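Rulla Sneaker and Streetwear Release Notes

A text collection of footwear and apparel drops, written up by people who love them

What's in it

Rulla is a set of 2000 short write-ups of sneaker and streetwear releases, mostly from small labels and one-off team-ups. Each entry covers a single drop: who made it, what it was made of, how many colors it came in, what it cost on day one, and a paragraph or two of free text. We started it because the big price trackers are great on resale numbers and pretty thin on everything else (try searching one for "gum sole, suede toe, waxed laces" and see how far you get!).

Of the entries, 496 are clothing and the rest are shoes. The clothing half is really less than a third, we know, and it's the part we are most excited to grow. Hoodies, crewnecks, track pants and scarves all live there.

Files

releases.csv - one row per drop
notes.jsonl - the free text, matched to the rows by release_id
colors.txt - our color list, with the label's own name next to our plain one
CHANGES.txt - what moved between versions

Fields

release_id: a short code, never reused
label: the brand or maker as printed on the tag
partner: the other name on a team-up, blank if there wasn't one
category: shoe or clothing
upper_or_shell: main outside material, in the label's own words
color_plain: our everyday name for the main color
color_label: whatever the label called it
price_day_one: in US dollars, before tax
season: spring, summer, fall or winter
notes_len: number of words in the matching note

About the colors

This was the most fun part and also the biggest mess. Labels will call the same yellow "harvest," "curry," "old gold" and "school bus" in a single season, and every one of those names is wonderful and useless for searching. So color_plain keeps things simple. Mustard gets its own spot in the list, apart from yellow and tan, and so does rust. If a piece has two main colors, the bigger one wins and the other goes in the note.
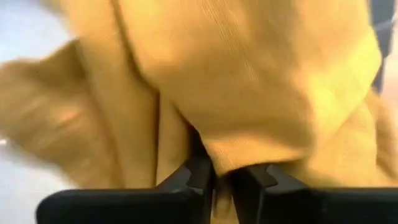
Materials were left alone on purpose. If a label says "brushed loopback," that's what you'll find in upper_or_shell, even when the next label over says "fleece" for something very close. Armindo Abreu has a mapping table half built, and it should land in the next version - please don't wait for it if you want to make your own, we'd love to compare.

Loading

Everything is UTF-8. Commas inside notes are fine because notes aren't in the CSV. Prices are plain numbers with no dollar sign. Blank means unknown, and a zero in price_day_one means the item was given away, so check for that before you average anything.

Known gaps

Trellent drops before their spring line are missing prices.
Dimaculangan entries use European shoe sizes in the notes.
Imell appears under two spellings in 8 rows. Fixed in May for shoes, still open for clothing.
Notes over 800 words were trimmed at the end of a paragraph.

Corrections

Send the release_id and the field you'd change. A link or a photo of the tag helps a lot. If you have a shoebox of old tags somewhere, write to us first, we will happily type them all up!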